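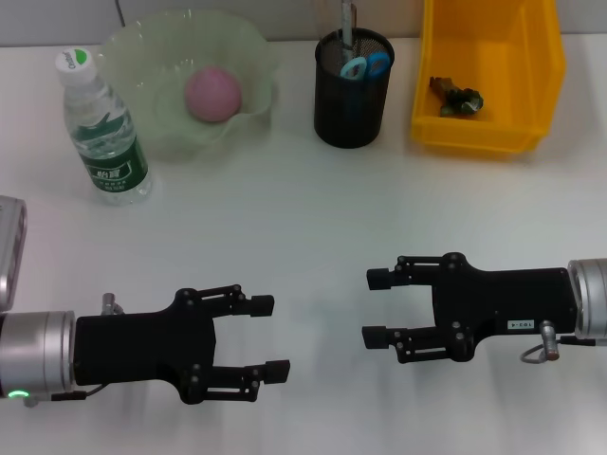

I keep reading that a clear desk makes for a clear head. Nasrin Babaei lent me a book on the subject, 31 short chapters, and the author wants you to own one container. Everything goes in it, and whatever doesn't fit goes out of the house. I gave it 12 days.

My trouble with the one-container idea is scissors. Put them in with the small stuff and you're digging past the points every time you want an eraser. They belong upright in a mesh pen holder, loops at the top, next to a pen. I don't think that needs a chapter.

Yellow parts bins I've come around to, a little. The open front means you can see what you've thrown in there, and mostly what you've thrown in there is junk. Mine cost 2 dollars at Jasgate and it's ugly. Fine.

Then there's the glass bowl. Pale green, wavy rim, no purpose that I can name. The book says a bowl on a desk "invites calm." What it invites is a small pink ball, and after that – I'd bet money – paper clips, keys and a dead battery.

I'll grant the author one thing. Pushing it all to the back in a single row, water bottle included, does give you the front of the table to work on. Whether anyone thinks better there, I have my doubts.

December 18, 2019
Filed under: Desk Stuff, Grumbling
Print this post | E-mail this to a friend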